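Part-time helper wanted for our packing tables at Bilura, Sturnetbridge
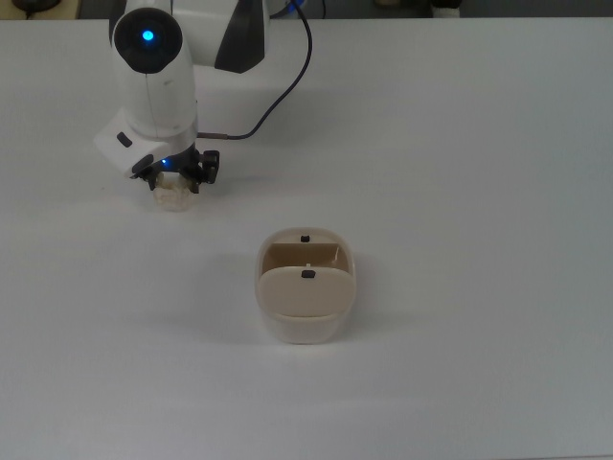

One of our tables, with a beige container in the middle.

Bilura is a small shop that sorts and packs plastic boxes and other odds and ends for the home, and with the busy season on its way we would love another pair of hands from September. The work is simple but it does ask for some patience — checking that lids and flaps close the way they should, putting the little parts in with the right box, and keeping the tabletops clear so whoever comes next can get going.

You don't need experience, and we'll happily teach you everything in your first 2 weeks. The job is 17 hours a week, mornings mostly, and we're pretty flexible if you have kids to drop off or classes to get to (just tell us!).

If this sounds like you, please write a few lines about yourself to Rosemarie Rieger, or stop by the front desk before noon and ask for Callum Rowbotham. Coffee is always on.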